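Last updated: April

I've had the Runeo serving tray for four months now and I'm a little in love with it. I bought it for hot pot nights, when six people want six different sauces and every bottle ends up at the wrong end of the table (usually Andor's end). Now everything travels together — soy, chili, vinegar, the lot — and one person can carry it out from the kitchen in a single trip!

The rim is low, so you can grab a bottle without tipping its neighbor, and sticky drips wipe off with a damp cloth.
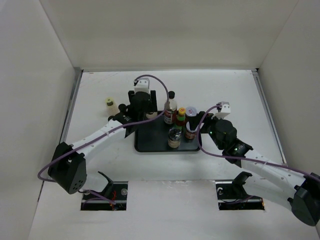 Black tray, rounded corners, sauces over on the right.

My one gripe is the lack of handles. Fully loaded it's heavy, and I have to slide it to the table edge to get my fingers under. The Kestum one has handles but cost me $29 and warped in the dishwasher, so I'll live without them. Maiara has already ordered two for her place.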